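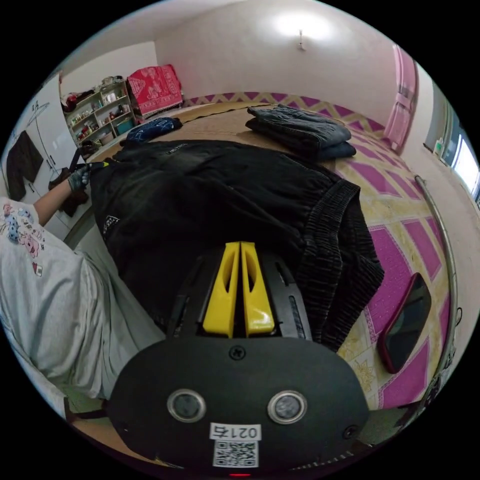
Ekene Akande read the draft of this entry over lunch and wants it on record that folding is a solved problem, has been since at least March, and that I'm the only one left in the building who thinks trousers are hard. Noted. Ekene irons nothing and owns one kind of pants.

17/10/2024

Laundry notes, continued. Reminder of where we are: the question on the whiteboard is "can it do chores yet," and under it somebody has drawn a box for yes and a box for no, and I would like a third box for "define it."

What we have on folding. The hand-held grippers let a person fold dark clothes on a bed using only two fingers per hand, and I recommend everybody in the group try it for an afternoon. You lose a great deal. No palm to flatten with, no forearm to pin the hem, no chin (I use my chin for sheets, I suspect most people do). What's left is pinch, lift, drag, let go. If a person can get a decent fold out of that, the hardware has no excuse and the blame moves to the software, where I've always felt it belonged.

A person can get a decent fold out of that. It's slower and it makes you swear, but it works. I did 6 pairs of my own jeans this morning with the spare pair of grippers and timed myself. Average 42 seconds a pair, against maybe ten bare-handed. The last pair was worse than the first, so I can't claim a learning curve.

Then the same pile went to Fovley, our bench arm pair, running the policy trained on roughly 300 folds. Results:

Light blue shirt, laid flat by me first: fine. Nice, even.
Same shirt, dropped in a heap: picked up by the collar, put down in a different heap.
Jeans, laid flat: folded in half, then folded in half again the same way, then unfolded. Stopped there and looked pleased with itself, insofar as it can.
Black cords on a dark blanket: forty seconds of nothing, one confident grab at the blanket.

The black-on-dark case is the one that bothers me. Real laundry is full of black pants, and black pants have no visible inside. The seams are the only thing to go by and you have to be close to see them. 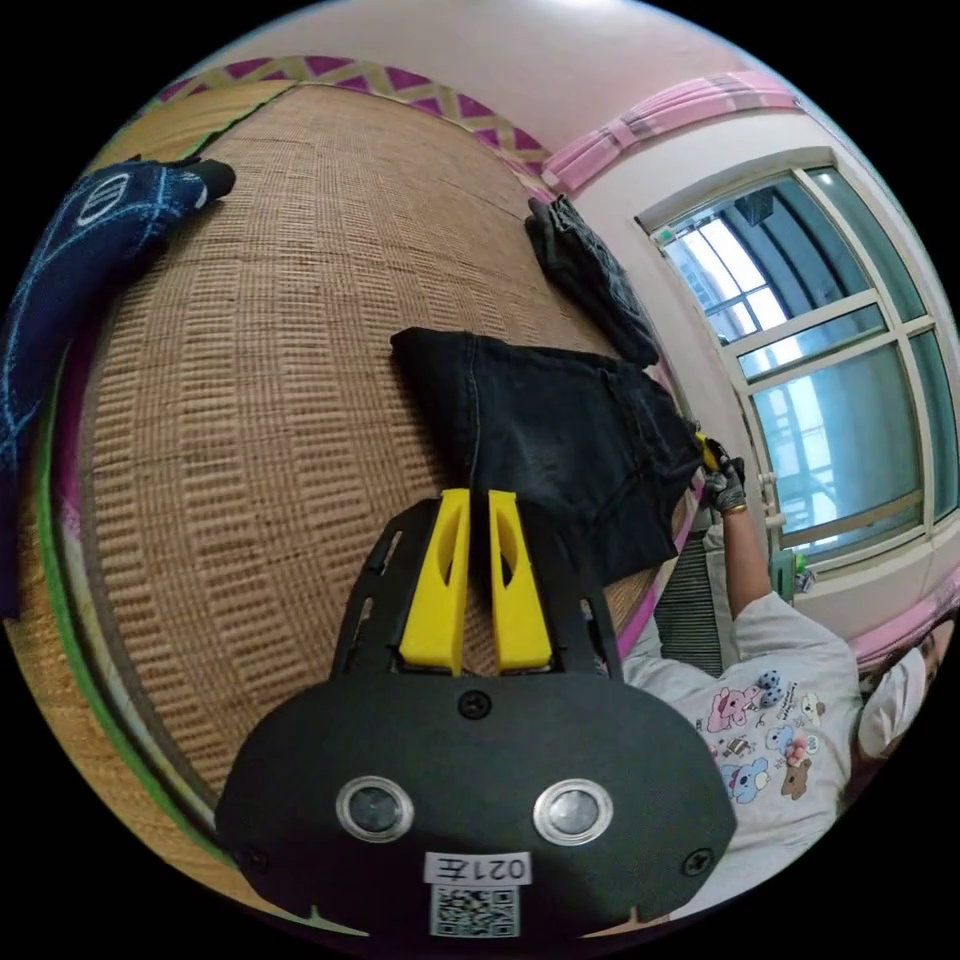 Going by seams is also how I do it, I think. I find the inseam, match leg to leg, and after that it's bookkeeping. Fovley doesn't look for the inseam. As far as I can work out from the attention maps it looks for corners, and a pair of pants offers it a lot of corners, most of which are a mistake.

Soft surfaces are the other thing. Our bench is a hard white board, very clean, very photogenic. People fold on beds. A mattress gives when you press on it, the sheet comes along when you pinch a bit too deep, and patterned bedding has more corners in it than the clothes do. I put a striped comforter on the bench today as an experiment. Fovley folded a corner of the comforter over, quite neatly. I'm scoring that as a fold, in a different column.

Chukwu (the cheap gripper, not the arm) lost its left finger pad again. Same glue, same spot. Please don't reglue it with the same glue. The Fikia pads arrived and are a hair too wide for the bracket, so they need filing, and whoever files them should do it over the trash can this time.

Soniter sent their newsletter with the video of the machine doing a whole basket. I watched it at half speed. Every item in it is a square towel. A towel is a friendly object. I'd like to see it meet a hoodie.

Ekene's counterpoint, in fairness: nobody needs the fold to be good. If the pile goes from floor to drawer without a human touching it, people will pay for that, wrinkles and all. I think this is about half right. A bad fold takes up twice the drawer, and then you have a chore again, only now it's in the drawer.

To do:
— 50 more folds on soft bedding, dark clothes only, started from a heap and never from flat
— mark the inseam on two pairs with light thread and see if the corner habit goes away. If it does, take the thread out and see how fast it comes back
— side lamp at a low angle, so the seams throw a shadow
— ask whoever borrowed the striped comforter before me why it smells of solder

Leaving both boxes on the whiteboard unticked. My jeans are still on the bench and I'll fold them by hand before I go home.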